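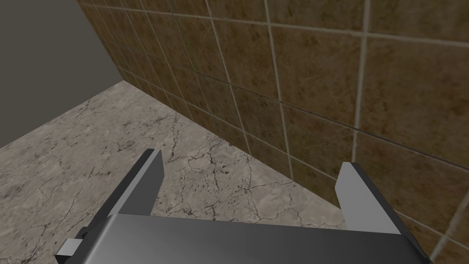 Wrist camera view from a simulated room, gripper open.

About Pratitz

Pratitz collects and prepares examples for learning systems that control robot arms. Most of our work is done in simulation. A person drives a simulated arm through a task, we record what the arm's camera sees along with every joint and gripper command, and the result goes to a customer who trains a model on it.

We started in May with one customer and a single task, picking up an object and setting it down in a marked spot. As of October 2018 we have 13 people on staff and 47 tasks in the library. We work out of one floor of the Cleranbridge building, with the operator stations on the street side and the engineering desks in back.

What we do

A customer comes to us with a robot and a job they want it to learn. We build the job in simulation, write the instructions our operators will follow, and run a small trial batch. The customer looks over the trial batch and sends back notes. Once the notes are settled we record the full set.

Each recording is called an episode. An episode begins with the arm in its start position and ends when the operator presses the foot pedal. In between, the operator works with a hand controller and watches the same camera views the model will get later. Operators don't get an extra overhead view. If they can't see something, the model won't be able to see it either, and we want the recorded motions to reflect that.

Operators work in two-hour blocks with a break between them. Long blocks gave us sloppy grasps near the end, and we dropped them over the summer.

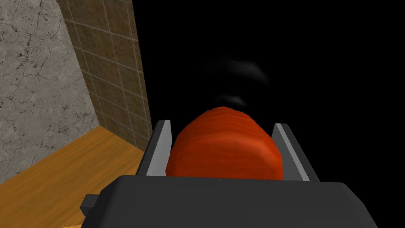

Grasping is where most of the review time goes. A reviewer who did not record the episode plays it back and marks the moment the fingers close, the moment they open, and anything in between that shouldn't be there, such as a bump against a wall or a second try at the grasp. Second tries are kept and labeled. Some customers want them in the training set and some ask us to leave them out, so they go in a separate folder.

How we vary the rooms

A model that has only seen one kitchen floor tends to do badly on the next one. Our room builder, Plonda, changes the surfaces between episodes. It picks from a set of finishes – wood, veined stone, brown tile, plain paint and so on – and puts them on the walls and floors without much regard for what a decorator would choose. It also moves the lights and shifts the arm's starting position a little.

Plonda was written in house and is not sold separately. Customers who need a particular look can send us their own textures. We ask for square images with no lettering on them. 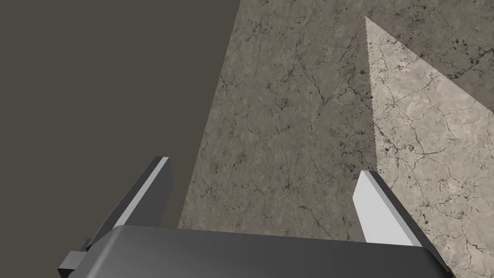
We keep the episodes where the gripper never touches anything, too. An arm spends a lot of its time getting from one place to another with its fingers open, and a model has to learn that part as well as the grasp. Early on we trimmed the travel out to save disk space. The first customer to train on those files told us their arm hesitated whenever it was far from an object, and we went back and recorded the set over again.

What you receive

A delivery includes the camera images, the commands, the state of the simulator at each step, and a plain spreadsheet with one row per episode. The spreadsheet gives the task name, the surface finishes, the random seed and the reviewer's marks. We include a short script that loads an episode and plays it back. Deliveries go out on drives or by download, and we hold a copy for nine months in case something needs to be redone.

We do not train the models ourselves. For customers who need help with that side, we work with Afolabi, a small engineering firm that shares our floor. They handle training and testing on real arms under their own contract – billing and scheduling for that work go through them.

Working here

Most of our operators came to us without any robotics background. Training takes 9 days. New operators spend the first part of it as reviewers, then move to a station with an experienced operator in the next seat. Day and evening shifts are available, and reviewers can switch to operating and back.

Openings are posted on the Jobs page. To talk about a project, use the Contact page and tell us which arm you use, which gripper, and what the job is.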